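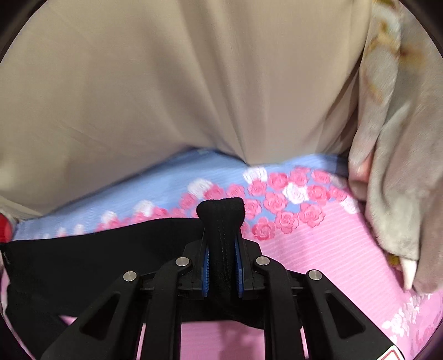

What becomes of the linen when a house is closed?

Under the Visser procedure it is folded, entered in the register and held for 30 days, after which the next of kin may collect it or sign it away.

Els Schouten had written that answer herself, for the booklet the firm left with families, and she had been asked to read it aloud more than once. At the house in Tullham she was not asked. Wim Vanhove had already read the booklet. He had it rolled up in his coat pocket and he stood in the doorway of his sister's bedroom while she filled in the heading of a fresh sheet.

Inventory No. 161. Upper floor, rear bedroom. February 23, 2022. Present: E. Schouten for Visser; W. Vanhove, brother of the deceased.

"You needn't stay for the linen," she told him. "Most families prefer to be present for the papers and the silver."

"There is no silver."

"No."

She entered the beige cloth first, as one item, plain, creased. The black piece she entered as fabric, purpose not established. The procedure allowed that phrase for any article the assessor could not name, and she used it seldom. She asked Mr. Vanhove whether he could assist. He came as far as the foot of the bed and considered the matter with some care.

"She made things over," he said. "It would have been one thing and been meant for another."

Els Schouten let the entry stand.

The soft article was more difficult. It was bulky, greyish beige and heavy in its folds, and the form required a category. She wrote "plush, miscellaneous" and then, finding that this looked disrespectful, struck out the second word and initialled the correction.

"She had that in Zalska," said Mr. Vanhove. "Or one the same colour. We were five to a room there, and the stove went out every night." He stopped. "I don't suppose you have a column for that."

"There is a column for remarks."

"What do people put in it?"

"Stains, as a rule. Moth. Missing buttons."

He nodded as though this were reasonable. Outside, the van from Rutura had drawn up in the lane, and the driver could be heard asking a neighbour whether he was permitted to park across the gate. The neighbour's reply was lengthy.

Only the sheet remained.
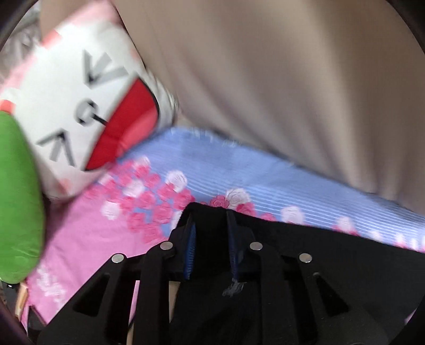

The rose sheet, rear bedroom, Tullham.

"Cotton?" asked Mr. Vanhove.

"I am not required to say. Printed, roses, pink and light blue. That will be sufficient."

"She bought it in August, the year she moved in. I told her it was a sheet for a girl of ten. She didn't speak to me until the leaves were down."

The assessor held her pen above the remarks column. In all her years with Visser she had filled it in the manner prescribed, and her registers had been commended for their brevity. She wrote a line, and then a second one beneath it, in a smaller hand. She turned the sheet of paper around for his signature.

He read it through to the end and felt in his coat for his glasses, then read it again.

"That's not how you spell Zalska," he said, and she passed him the pen.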